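Allwood Comics and Graphic Novel Circle
Minutes of the April meeting

Held in the upstairs room at the Allwood library. Meeting opened at 6:40 p.m. with 17 members present, two of them new. Welcome to both! The chair, the secretary and the programs lead were all there. The events lead sent regrets.

1. Minutes of the last meeting

Approved with one correction. The title we voted down for the summer list was the second Radetti collection and the first is still on it. The secretary apologizes to everyone who had already returned their copy.

2. Book of the month: Plosora, volumes one and two

What a discussion. We gave it an hour and could have used two. Nearly everyone had finished both volumes and several had gone back to the beginning before tonight. The harbor chapter in volume one was the clear favorite — ten pages without a word of dialogue, and you still know exactly who is lying to whom. One member had worked out that the customs officer appears in the background of three earlier scenes before he ever speaks, and half the room was flipping pages to check. He does!

Opinion split over the coloring in volume two. Some felt the switch to flat oranges for the flashbacks made them easier to follow. Others missed the murky greens and thought the night scenes had lost their nerve. There was also a long side conversation about the lettering, which gets very small on the ledger pages. A member who read the digital edition said zooming in is worth it, as the ledger entries are real clues and one of them gives away the end of the volume.

Agreed to add volume three to the fall list. Agreed also that people who have read ahead will keep quiet about the sister.
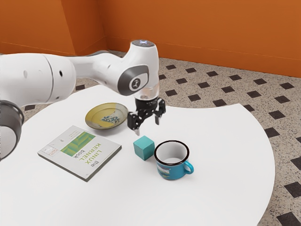 Robot arm and gripper over a round white table (computer rendering).

3. Summer reading list

Members had sent in more suggestions than we could ever read, so the programs lead cut them down to a ballot beforehand. After a show of hands the list stands at 5 titles: the first Radetti collection, Villanueva, a reprint of an old newspaper strip, a short wordless book for August when people are away, and one slot held open for something by a local artist.

Villanueva got the most votes by a wide margin. It is a heist story told backward, starting with the empty vault, and the two members who have read it could hardly stay in their seats. The hardcover runs long, so we will split it across two meetings and stop at the train. Please do stop at the train.

The library has three copies of Villanueva and can borrow more through the county system if we ask by the middle of next month. ACTION: secretary to place the request.

4. The lending box

Our box of donated comics has now been sorted and listed in full, and the total came to 1144 issues. Big cheer for the sorting team, who gave up a good many evenings. The old sign-out sheet claimed 1000, so we have been richer than we knew.

The crime and mystery shelf is the strongest, with an almost complete run of one detective anthology. We are missing issues here and there, and a list of the gaps is taped inside the lid. If you see any at a yard sale, please grab them and the circle will pay you back up to cover price. 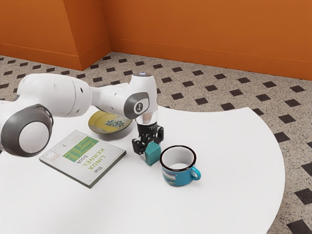 Loans stay at four weeks. There was a proposal to lend bound volumes for six, and after some back and forth it passed on the condition that nobody takes more than two at once. Bags and boards go back on before a comic goes in the box. Tape side away from the comic, please — we lost a nice cover to this in the winter.

ACTION: programs lead to type up the new loan rules and put them with the sign-out sheet.

5. Mini-comics swap

Last year's swap was such fun that we are doing it again in the fall. Anyone can take part and drawing skill is no obstacle. Eight pages, folded from a single sheet, on any subject. The suggested theme is "the getaway," which won over "my worst job" on the second vote. Bring enough copies for everyone at the table. The long-arm stapler is back from repair.

6. Other business

The room is ours for the rest of the year at the same time. The door downstairs locks at 7 p.m., so latecomers should call up.

A member asked about a group trip to the small press fair. Lots of interest. The events lead will be asked to look into carpooling and report back.

One of our new members offered to bring a stack of European albums to the next meeting and talk about them for ten minutes. Accepted with delight.

7. Next meeting

First half of the Radetti collection, through the end of the courthouse story. Snacks are the turn of the back row.

Meeting closed at 8:55 p.m.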